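Budetti Planner: Frequently Asked Questions
Docs > Budetti > FAQ
Applies to release 2.x. Older releases are covered in the archive.

General

What is Budetti?
Budetti is the motion planning and task sequencing layer of the Ritov control stack. It takes a goal from the task queue, checks it against the scene model, and sends a timed joint trajectory to the controller. It does not talk to motor drives.

Does it need the Kustham simulator?
No. Any backend that publishes joint state and accepts trajectories will work. Kustham is the one we test against, and the default config files assume it.

Which operating systems are supported?
Linux only. The log viewer also builds on macOS, but we don't test it there.

Planning

The planner returns NO_PATH on a goal that looks reachable. Why?
Check the collision padding first. The default is 19 mm on every link, too much for work close to a panel or between two fixtures. Set padding per link in scene.yaml and leave the default for the base and upper arm. If the error persists, run the goal with --explain. The output names the first pair of bodies found in contact.

Why do I get a different path each time?
The sampler is seeded from the clock unless you set planner.seed. Use a fixed seed for regression runs. Two machines with the same seed can still disagree if their thread counts differ.

How large can the scene be?
Our regression scene has 3,752 collision bodies, of which 3,532 are static and go into the prebuilt tree. Planning time depends far more on the moving bodies. If a part never moves during a task, mark it static.

Can I replan while the arm is moving?
Yes, with planner.online set to true. The new trajectory is blended in at the next segment boundary. There is no blending in the middle of a segment.

Perception

Which camera models does the scene matcher accept?
Pinhole and fisheye. For fisheye, load the calibration file before the first frame arrives. If you load it later, the matcher keeps the pinhole model until restart and reports large residuals toward the edges of the view.

Do I have to rectify wrist camera images first?
No. The matcher projects the model into the raw image and compares there. Rectifying first throws away the outer part of the view and costs time on every frame. 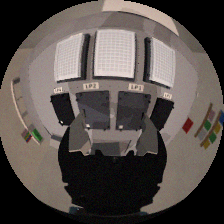 Simulated fisheye view of the equipment cabinet, with the gripper at the bottom.

How do I keep the gripper out of the match?
Turn on mask.self. The mask is rendered from the current joint state, so it follows the fingers. A fixed bitmap mask is also accepted, but it will be wrong whenever the tool changes.

Label text reads well near the center and badly at the sides. Is that a bug?
No. Labels off to the side can be tilted and blurred in a fisheye view. Raise ocr.min_score so weak reads are dropped, and let the matcher assign those labels from panel position. To read them directly, add a viewing pose that faces each one.

Logs and tooling

Where are the logs?
In the run folder, one file per process. Tran, the log viewer, merges them by timestamp.

Tran shows a gap between the planner and the controller. What is it?
Usually clock offset between hosts. Run tran check-sync on the folder. Gaps under 2 ms can be ignored.

How do I report a problem?
Attach the run folder, scene.yaml and the output of budetti --version. Remove large image dumps unless the problem is in perception.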